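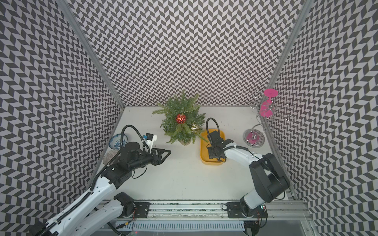 Packing away fragile ornaments is a household job that rewards patience, and it served as the theme of the open day held by the Grevel workshop on June 23, 2018. Visitors received the following advice while the two-armed station was in operation. A shallow tray with rounded corners and a raised rim, such as the yellow one beside the small tree, is well suited to the work. Round ornaments will not roll over a rim, and the tray may be carried to the cupboard as it is.

Taking Ornaments Off the Tree

Set the tray close to the lower branches before you begin. Support each ornament from underneath with one hand and free the loop with the other. Do not pull on the metal cap — on older glass it may come away and leave a sharp edge. Glitter ornaments should be handled as little as possible and wrapped separately in plain tissue.
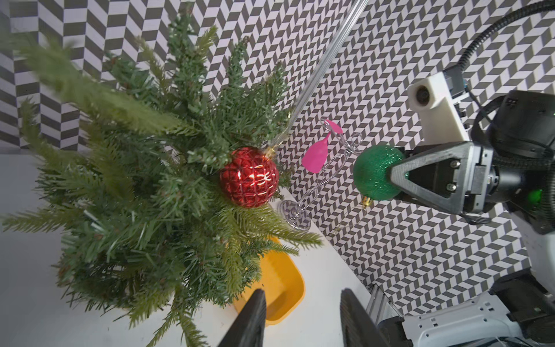
Green glitter ornament held in the gripper, with the red one on the tree.

The Grostari household desk keeps a list of 218 storage questions sent in by readers, and broken caps come up often. A drop of clear craft glue inside the collar is normally sufficient. Leave the ornament undisturbed for 10 hours before hanging it again.

Trays and Dividers

Line the tray with felt or a folded dish towel. Leave a finger's width between ornaments, or cut strips of stiff card to stand between them. Do not stack more than 2 layers. Heavy pieces go at the bottom, and hooks belong in a separate envelope. 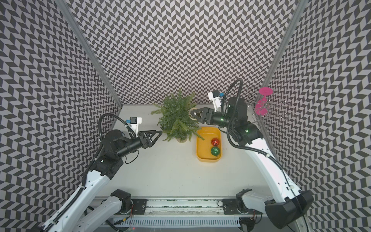 Tape and Labels

Use paper tape on cardboard boxes and keep it off painted or glittered surfaces. Fold over the end of the roll after each use. Write the contents on the tape before applying it, on the short side of the box, where it can be read from the shelf.

The Dhillon room will open again to visitors in July. Printed copies of these tips are available at the Clundance entrance.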